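Setting a Small Table: Plate Size and Sorting in a Play Kitchen
Project report, Kerholm course in everyday design
Lucinda Sorensen and Godfrey Mosoti
25 July 2022

1. Question

Our project asked whether the size of a plate changes what people put on it when they lay out pretend food. We got the idea from a play kitchen at Nyanda, where small plates filled up first and big ones often stayed bare.

2. Materials

We used a white tabletop, toy dishes in different sizes and colors, and play fruit. The fruit included strawberries and an orange slice. A toaster oven stood on the right side of the table. The budget was small, so most of the dishes came out of the Adow supply closet.

3. Method

Each person got 60 seconds to lay out the table. The only instruction was to make it look ready for a snack. We took notes on which plate was used first and which food went on it. We ran the test with 30 people. Godfrey kept time and Lucinda wrote the notes. Between turns we put all the food back in a box and stacked the dishes next to it.

4. Results

Most people reached for a small plate first. The orange slice was usually the first food to be given a plate, and it usually got one to itself. Strawberries were often left on the table near the large plate. Several people told us they meant to come back to them.

Layout with the orange slice on the small blue dish, the large plate empty and the strawberries beside it:
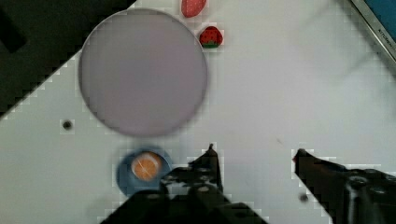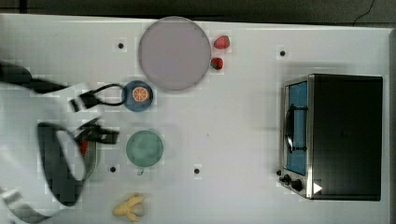
Teodoro Agbayani, reading our draft, asked whether people were choosing by size at all, or whether they just liked the blue dish under the orange. He thought we should repeat the test with dishes of one color. We agree that our setup can't separate the two. Color was not in our plan, and we only wrote it down in the second half of the notes.

5. Problems

Three people ran out of time, and we kept their layouts in the results. The instruction was also too loose. "Ready for a snack" meant a neat row to one person and a pile to another.

6. Next steps

We plan to run the test again in November with plain white dishes in the same sizes. Imke Stöcker has offered us the front room at Cillport for it.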